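Posted in: Community Help > Days Out & Events > Technology

Are robot open days worth the trip, or is it all staged?

Ishbel Dunbar

My sister-in-law has talked me into going to the Daltari open day in Flalville with her and my two boys. I said yes in August without thinking very hard. It is 25 pounds for the family ticket, plus parking, plus whatever they charge for a sandwich, and the leaflet is all "see the future of helpful hands" with no word of what the things will be doing.

I've been caught like this before. When I was working in Boston (the Lincolnshire one) we were all marched off to see a packing robot at a food place. It picked up the same box and put down the same box for as long as we stood there. A lad asked if it could do a different box and the man said that was on the roadmap. I have been suspicious of roadmaps since.

So what I want to know from anyone who has been:

Do they let you see it go wrong, or do they whisk you off to the gift shop?
Can the children touch anything?
Is there a person behind a curtain working it? I'm serious. My brother says there usually is.

The older boy is 11 and will sit through a talk if there is something to look at. The younger one will not. Please don't send me the promotional video, I have seen it, it has a piano on it.

Answers

grumbleweed

Went last year. Parking is terrible, use the field behind the church if they've opened it. Robots were OK. Kids got a pencil.

halfpast_nine

I went in the spring and came away with mixed feelings, so I'll try to be fair to them.

The morning is a talk. It runs long. The speaker had a slide saying their system had learned from 600 demonstrations and another slide, later on, saying 1000, and when a woman near me asked which it was he said it depended what you counted as a demonstration. That may well be a proper answer but it didn't sound like one. I'd skip the talk if your younger boy is a fidget. They don't mind people coming in at the break, there's a side door by the toilets.

The big arm in the main hall is the bit you should be wary of. It runs on a loop. It's impressive for one go round and then you notice that every item is put back on the same mark by a young man in a polo shirt before the arm comes round again. I asked him what would happen if he put one down six inches to the left and he laughed and looked over his shoulder. He didn't do it. I asked twice.

To answer your brother, there is a person working some of it and they say so if you ask. There's no curtain. A lot of what they do there is people picking things up with a grabber, over and over, with a camera fixed on it, so that the recordings can be used to teach a machine later. I had no idea this was a job. You could say that's a bit of a swizz if you've paid to see robots, and the man next to me did say it, quite loudly. I thought it was the most honest table in the building. Nothing was pretending to be clever.

It's in the smaller room on the left. You get two fingers on a handle and you squeeze. What goes under them is ordinary stuff, the sort of thing that would be in your handbag or on the hall table. There's a tray as well. I stood there far longer than I did at the big arm.

The grabber over the table, with the tray beyond it, and in the second one the strap with the ring on the end:
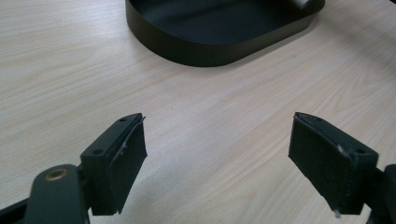
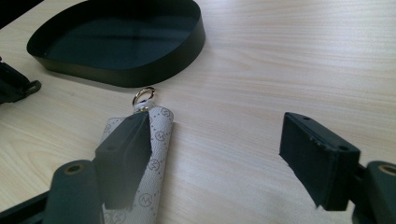 I asked the woman running it why they bothered with soft things when a box would be so much easier, and she said boxes were the reason people got bored of these shows. She told me that anything made of cloth was a pain because it never lies the same way twice. She also said she didn't expect a machine to be doing it well in anyone's kitchen for a good while, and she wouldn't give me a year when I pushed. I had more time for that than for the slides.

What I can't tell you is whether any of the practice has made a robot better at it. They say it does. I asked to see a robot do the same job straight after a person, same table and same things, and was told the machine for that wasn't running that day. It might be running when you go. Ask before you pay if you can, and ask for that exactly, a robot doing the thing the person has just done. If they offer you the loop in the main hall again, you have your answer about how far along it is.

On touching: children were allowed a go on the grabber when I was there, one at a time, with a grown-up beside them. It's harder than it looks. I dropped a teaspoon four times. Nothing in the main hall can be touched and there's a rope.

Sandwiches were dear. Bring your own, there are benches outside.

Ramadan_in_Flalville

Bit unfair above, I think. (Ramadan is my surname, before anybody asks, I get it every time I post.) I live ten minutes away and I've been to three of these. The arm in the hall is a loop, yes, but they've never claimed otherwise in my hearing, and the lad in the polo shirt will move things about if you catch him in the last hour when the bosses have gone for their tea. I've seen him do it. The arm came down on nothing and shut its fingers on thin air, and then it carried on to the bin and carefully let go of nothing. The children loved it. I wouldn't call that a success for the company but it was the best part of the afternoon.

Where I do agree is the talk. Skip it. And the numbers on the slides want a pinch of salt.

For an eleven-year-old I'd say go. For a younger one, go after lunch, do the small room first while there's no queue, then the hall, then home. You'll be done in an hour and a half. I wouldn't drive any distance for it. If you're coming from further than Flalville and back, I'd want something else in the day as well, and the swimming baths are open till six.

Ishbel Dunbar

Thank you both, that's a great help. And thank you grumbleweed for the field.

I rang them this morning and asked whether there'd be a robot doing the same job as the person, same table and same things, and the girl on the phone said she'd have to find out. She rang back, to be fair to her. The answer was "we hope so". I've written that on the leaflet next to the bit about helpful hands.

We're going after lunch and missing the talk. My brother now says the lad in the polo shirt is the person behind the curtain, so he thinks he was right all along. I'll come back and say whether they ran it.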